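Home and Household Studies, Gananov College
Unit notes: Putting things away
Updated 13th September

Read these before the workshop. They replace the handout from March, which had too much in it about labelling.

What the unit covers

Most writing on tidying comes from people with something to sell, and that includes some of the writing on your reading list. The Besero booklet is on the list. It is well laid out and easy to read, and you should notice how often the answer to a messy room is another box. By the end of the booklet the imaginary household has bought 12 of them. Where the boxes themselves are meant to live is left out.

So the main question in this unit is a dull one. When someone claims that a way of putting things away works, what do they mean by works, and how long did they wait before checking?

Terms

Home: the spot an item goes back to. Writers treat this as fixed. In most houses it drifts, and scissors are the usual case.
Reset: returning a room to an agreed state. Ask who agreed.
Sorting: grouping by likeness. Often confused with tidying. A sorted pile on the floor is still on the floor.
Active storage: things used most weeks.
Dead storage: everything else, including most of what gets called active.

Claim 1: "Like with like"

The oldest rule and probably the one with most going for it. Batteries with batteries, cloths with cloths. The trouble starts when an item belongs to two groups. Does the torch go with the batteries or with the camping gear? Říha, the storage range you will see quoted in the second reading, gets round this by suggesting you own two torches. That may suit Říha.

A better test is where you would look first if you were in a hurry. Write the answer down before you open any cupboard. Students who skip this step tend to describe the system they wish they had.
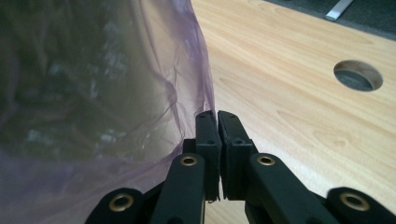 The same goes for small things with no obvious group: single keys, spare buttons, the odd screw that must have come from somewhere. Advice books love a "miscellaneous" drawer and then warn you against letting it fill up. I have yet to read one that says how full is too full. If you keep such a drawer, empty it on a set date and see what you can name. Anything you can't name is a fair candidate for the bin – though wait until the flat-pack furniture has stopped wobbling.

Claim 2: "Handle everything once"

This one came out of offices and paper mail. It may have made sense there. At home it falls over quickly. Washing gets handled at the basket, the machine, the line, the folding and the drawer, and no amount of resolve will bring that down to one. What the rule might usefully mean is that you shouldn't put an item down in a spot you know is wrong. Say that instead.

Claim 3: "Ten minutes a day"

Noluto, the reminder app, builds its whole program on this. Its help pages say the habit sticks. They don't say for whom, or compared with what. Try it if you like, but keep a record, and include the days you didn't do it. A diary with only good days in it tells us about the diary.

Workshop task

Choose one surface at home. A bench, desk or shelf will do.
List what is on it now, before you touch anything.
For each item, write where you would look for it first.
Clear the surface your own way and note how long it took.
Look again after two weeks and list what has come back.

Write this up in about 2,000 words. The second list matters more than the first. Please don't tidy up again just before you look, as several people did last time and the reports were cheerful and no use to anyone.

Marking

Marks are for the record and for how you reason from it. A surface that went straight back to how it was can earn full marks. Before and after photos are optional and carry no marks.

Bring a pen and both lists to the workshop. We will start with claim 2.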